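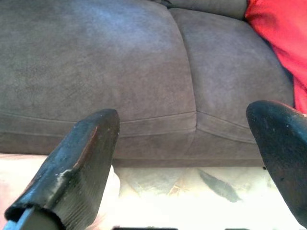

手首のカメラから見たソファと、ロボットの二本の指

家庭の居間での遠隔操作、8月の報告

Stinauの家事動作チームは、8月から練習の場所を実験台から居間に移しました。操作する人は隣の部屋に座り、手元の操縦レバーでロボットの腕を動かします。その動きと手首のカメラの映像を一緒に記録し、あとで学習に使います。

今の課題はソファのまわりの片付けです。布を持ち上げる、クッションを端に寄せる、座面のしわをなでて伸ばす、の三種類があります。一回の記録は短く、8月の終わりまでに1,000回を超えました。目標は2,000回です。

操作する人が一番むずかしいと言うのは、座面の継ぎ目の近くです。灰色がかった茶色の布は柔らかく、指先がどのくらい沈んだか、映像だけでは分かりにくいのです。慣れない人は強く押しすぎます。それで最初の13回は練習とし、データには入れないことにしました。白っぽい床が明るく映りすぎる時間もあるので、午後の記録ではカーテンを半分閉めています。

失敗した記録も消さないでください。布を落として、もう一度つかみ直した場面は、学習のためにとても役に立ちます。ただし、途中で通信が切れたものは別のフォルダーに入れてください。

記録ソフトCliltomicoの新しい版では、レバーの感度を8段階で選べるようになりました。ソファの課題では3段階目をおすすめします。

来月からはTrivstead の住宅でも同じ課題を始めます。操作に参加したい方は、編集部までご連絡ください。経験は必要ありません。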